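Casitz Opens Its Bathroom Cabinet Clear-Out to Everyone This October

For release: October 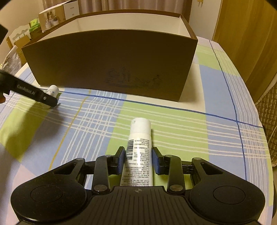 I have a drawer at home that I used to open with one hand and hold shut with the other. Creams, hand lotion, three kinds of sunscreen, toothpaste I bought on a trip and couldn't read the back of. If you have a drawer like that, this announcement is for you.

My name is Yolanda Cifuentes and I run Casitz, a small home-organizing studio. This October we're opening up our tube and bottle clear-out, which we've been doing quietly for paying clients, as a free public program called Clivora. You bring your bathroom cabinet in a bag (a tote, a shopping bag, a pillowcase, I've seen it all) and we sit down at a table with you and go through it, one piece at a time, until you know what everything is and where it's going to live.

I started Clivora after a winter of helping people move. Kitchens are easy to pack. Books are heavy but at least they stack. The bathroom always came last, late at night, and it always got swept into one box with a towel on top. Then the box would sit in the new place for months. One family I worked with had moved twice with the same box and never cut the tape!

So we tried something. Before a move, we asked people to empty the whole cabinet onto a table with a cloth on it. The cloth matters more than you'd think. Round things roll on a bare tabletop, and a cloth catches the drips from that one shampoo with the cracked lid. Any old tablecloth will do, and ours go straight into the wash at the end of the night.

Over the past year we sorted 1,489 items that way in clients' homes, and I kept a tally in a notebook because I'm that kind of person. Almost 500 of them were squeeze tubes. Tubes are the worst offenders. They fall over, they slide behind things, they look full when they're nearly empty, and all the useful information is in tiny print on the back, often in a language the owner doesn't read. People hang on to them out of guilt. They were a gift from an aunt, or they cost a lot at an airport, or they worked great on a rash one time.

My colleague Elīna Lapiņa came up with the way we handle those, and it's the part visitors seem to like best. Every tube gets turned over so the printed side faces up. We read what we can together. If there's a date, it goes on a paper sticker in big numbers. If the print is in a language none of us at the table can manage, Elīna has a list of neighbors who have offered to help, and we send them a quick picture of the label. If we still can't tell what it is after that, it goes in the "don't know" basket, and you decide at the end of the session whether you really want to put it on your face.

"I had a tube I'd been using as hand cream for two years," said Stanisława Wilczyńska, who came to one of our trial evenings. "It was for feet. My hands are lovely, so I'm not complaining, but I did move it to another shelf."

Once everything is read and labeled, we get to the fun bit — putting it back. We don't sell containers and we don't push them. Most people have a mug or a jam jar at home that will hold tubes upright with the cap down, and that's about all the equipment you need. I like caps down because whatever is left slides toward the opening, and you stop cutting tubes open with scissors over the sink. Ľudovít Sokol, who builds our shelves and has opinions, prefers his laid flat in a shallow tray with the labels up. We've argued about this for a long time and you're welcome to take a side.

What should you bring? Anything that lives in your bathroom and fits in a bag. Tubes, jars, pump bottles, travel sizes, the half-used bar of soap in a sandwich bag. Please leave prescription medicine at home and ask your pharmacist about it. We're organizers, and that's a job for somebody who went to school for it. Please also leave nail polish remover and anything in a spray can. The room is small and we'd like to keep breathing.

Our home for the program is the back room at Ďurica, the secondhand furniture shop whose owner, Žofie Jireš, has been kind enough to lend us two long tables and a sink in the evenings. Doors open at 6 p.m. and we wrap up by 9, or whenever the last person finds the lid they were missing. There's tea. There's usually cake, but I can't put that in writing as a promise.

We have room for 300 people across the month, in small groups, so do sign up ahead of time at the Ďurica counter. A session takes most folks an hour or so. If you've got a very full cabinet, tell us when you book and we'll give you the end of the table where you can spread out. Kids are welcome and are often much better at matching caps to tubes than their parents.

The first 30 people to sign up will also get a set of our paper date stickers to take home, along with the little checklist I use for my own drawer. The stickers were printed for us by Flirport, the print shop two doors down, on paper that sticks to a curved surface and still peels off without leaving gum behind. We went through a lot of bad stickers to get to these and I'm a bit proud of them.

I should say that you don't have to throw anything away. People get nervous about that. I've had someone sort an entire cabinet, label it beautifully and take every last thing home again, and she left happy. She knew what she had. Next time she needs sunscreen she won't buy a fourth one.

If you write about homes, moving or local goings-on and would like to sit in on an evening, please come! Bring your own bag and you'll get a proper session out of it too. Leave a note for me or Elīna at the Ďurica counter and one of us will get back to you. Mornings are best for phone calls, as I'm usually elbow-deep in somebody's linen closet after lunch.

About Casitz
Casitz is a home-organizing studio run by Yolanda Cifuentes. We help people pack, unpack and sort out the small stuff, room by room. Clivora is our free bathroom cabinet program, held evenings in October in the back room at Ďurica.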